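Handout 6: Reading the surface of sawn timber

Revised July 30, 2026. Replaces the version in the printed pack.

These notes go with the sixth session of the furniture materials module. Bring them to the workshop, along with a pencil, a hand lens if you own one, and the short rule from your kit. The session assumes you have read Handout 5 on how trees put on wood. If you missed it, the first section is a short recap, but it leaves out bark, roots and anything to do with drying.

## 6.1 Recap: what a ring is

A tree growing in a climate with seasons adds a layer of wood under the bark each year. The wood laid down early in the growing season has larger, thinner-walled cells. The wood laid down later has smaller cells with thicker walls and looks darker in most species. One pale band and one dark band together make one year's growth.

In the tropics there may be no clear yearly ring at all, or there may be rings that follow wet and dry spells. Do not quote an age for a tropical timber from its rings.

A trunk is close to a stack of cones, one fitted over another, with the oldest at the centre. Most people picture a cylinder, and a cylinder will do for much of this handout, but the taper matters once we get to cathedral patterns in 6.3. If a trunk really were a perfect cylinder, a flat-sawn board would show plain parallel lines from end to end.

Terms you need:

- **Pith**: the soft centre of the trunk.
- **Heartwood**: the inner wood, no longer carrying sap. Often darker.
- **Sapwood**: the outer wood, which carried sap in the living tree.
- **Rays**: ribbons of cells running from the centre outwards.
- **Earlywood and latewood**: the two parts of each ring, as above.

## 6.2 Three directions of cut

Every face of a board lies somewhere between three directions.

**Transverse.** Straight across the trunk. You see the rings as rings. On a board this is the end grain.

**Radial.** Along the trunk and through the centre. The rings meet the face at close to a right angle, so they show as straight, narrow lines. Rays may show as flecks. Boards with this face are called quarter-sawn.

**Tangential.** Along the trunk but off to one side, so that the cut grazes the rings. The lines spread out and bend. Boards with this face are called flat-sawn or plain-sawn.

Most boards in a timber yard are a mixture. A wide flat-sawn board will often look nearly quarter-sawn along its two edges, where the rings have turned to meet the face more steeply. When you describe a board, say which part of the face you mean.

To find the cut, look at the end first. Draw the curve of the rings on paper, mark the face with a line, and note the angle between them. In this module we use the following limits:

| Angle of ring to face | Name we use |
|---|---|
| 0 to 30 degrees | flat-sawn |
| 30 to 60 degrees | rift-sawn |
| 60 to 90 degrees | quarter-sawn |

Other books put the limits in different places. Suppliers do as well. The Gustora price list, which you will be given in the session, uses "quarter" for anything steeper than 45 degrees, so a board sold under that heading may be rift-sawn by our table. Check the ends.

## 6.3 Why the lines bend

On a flat-sawn face the saw is travelling along one side of a tapered, slightly crooked, slightly lumpy trunk. Wherever the trunk swells towards the saw, the cut goes deeper through the rings. Wherever the trunk falls away, it stays shallower. The result is rather like a contour map. Closely packed lines show that the ring surfaces are dipping steeply below the face. Widely spaced lines show that they are nearly level with it.

This gives rise to several common figures:

1. **Cathedral.** Nested pointed arches, caused by taper.
2. **Closed ovals.** A local bump or hollow in the ring surface, sliced through its top or bottom. The lines run all the way round and meet.
3. **Open swirls.** Lines bending round something that may be outside the piece, often a knot or the swelling near a branch.
4. **Waves.** Gentle side-to-side movement, following slight bends in the trunk.

Do not confuse wavy lines on the face with wavy grain. The lines are where rings meet the surface. Grain, strictly, is the direction in which the fibres run. A board can show strongly curved ring lines and still have fibres that run almost straight. The everyday use of "grain" covers both, and in conversation that is fine. In written work for this module, use **ring figure** for the pattern and **grain direction** for the fibres.

A common mistake in the last assignment was to read wide spacing on a flat-sawn face as fast growth. Spacing on that face depends mainly on the angle of cut. Growth rate must be measured on the end grain, along a line running out from the pith.

## 6.4 Measuring ring width

Use the end grain. Clean it with a sharp block plane or a chisel, or sand it to a fine grit if it is too small to plane. Wet it lightly if the rings are faint.

Lay the rule at right angles to the rings. Mark off a distance that takes in at least ten rings. Divide the distance in millimetres by the number of rings.

Worked case: an end-grain strip measures 89 mm across the rings and has 16 rings.

89 ÷ 16 = 5.56 mm per ring (two decimal places)

Give the answer as 5.6 mm. Your rule is not good enough to support the second decimal place. Note also whether the strip came from near the pith or near the bark, as many trees grow wider rings when young. A single mean figure hides that change.

If the rings are curved across your strip, keep the rule square to them by moving in short steps and adding up the lengths. A straight line laid slantwise will give too large a figure.

## 6.5 What the cut does in use

Wood shrinks and swells across the grain as its moisture content changes. It moves very little along its length. The movement in the direction of the rings (tangential) is greater than the movement from the centre outwards (radial), commonly by a factor between one and a half and two, depending on the species.

It follows that:

- a flat-sawn board changes more in width than a quarter-sawn board of the same timber;
- a flat-sawn board tends to cup, and on drying the rings appear to try to straighten out;
- a quarter-sawn board changes more in thickness than in width, which seldom matters;
- a panel glued up from mixed boards can develop small steps at the joints.

Tables are where you will meet this most often. A solid top must be free to move across its width, so it is held down with buttons, slotted plates or slotted screw holes. Gluing it firmly to the rails will, sooner or later, split the top or push the frame apart. A veneered top on a stable board moves far less, and the surface pattern tells you how the veneer was cut, with no bearing on how the core will behave.

You often cannot tell solid wood from veneer by the face alone. Look for an end. If the lines on the face carry over the edge and match the end grain, it is likely to be solid. If the face pattern repeats itself at regular intervals, suspect veneer or a printed sheet.

## 6.6 Describing a face in writing

Keep to this order: colour, ring figure, spacing, direction, finish. Leave the species until last, and leave it out altogether if you only have a face to go on. Pale woods in particular are hard to separate without the end grain.

A model entry, of the length wanted in your notebook:
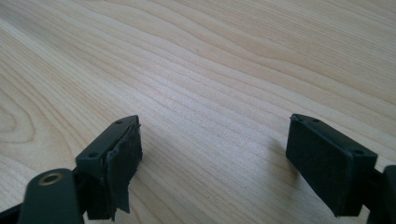
*Pale blond to honey-beige. Fine, slightly darker lines in long, gentle waves, bunched in places and more open in others. Curved arcs towards the left, like part of a flattened oval. Smooth, soft sheen in the brighter part. Species not given.*

One student asked whether the closer lines in an entry like this could be put down to dry summers. They could not, on the evidence of a face. The same ring can look thin in one spot and broad a hand's width away, and a dry summer would have affected the whole of it. The question is a fair one for end grain, where a run of narrow rings may well reflect poor years, crowding by other trees, or damage to the crown.

Avoid words such as "lovely", "rich" and "characterful". They tell the reader nothing that can be checked.

## 6.7 Samples and exercise

The sample blocks are in the Zivley cabinet. Each has a stamped number. For this exercise use blocks 386 and 3539 only. Take them one at a time and put them back with the number facing out.

For each block:

1. Sketch the end grain and mark the pith side.
2. Name the cut on each of the two wide faces, using the table in 6.2.
3. Measure mean ring width by the method in 6.4.
4. Write a face description in the order given in 6.6.
5. State which way you would expect the block to cup if it dried further, and show this with a second sketch.

Sketches may be rough but must be labelled. Write on one side of the sheet. The Watadik moisture meter is for the Handout 7 practical and is not needed yet.

## 6.8 Reading

The Dierckx course reader, chapter on conversion of logs. Skip the part on peeling veneer until the November session.

Handout 5, last two pages, on reaction wood. This is wood formed in leaning trunks and in branches, and it breaks several of the rules above, including the one about movement along the length. None of the blocks in 6.7 contain it.

Hand in the exercise sheets at the start of the next session. Late sheets go in the tray by the workshop door.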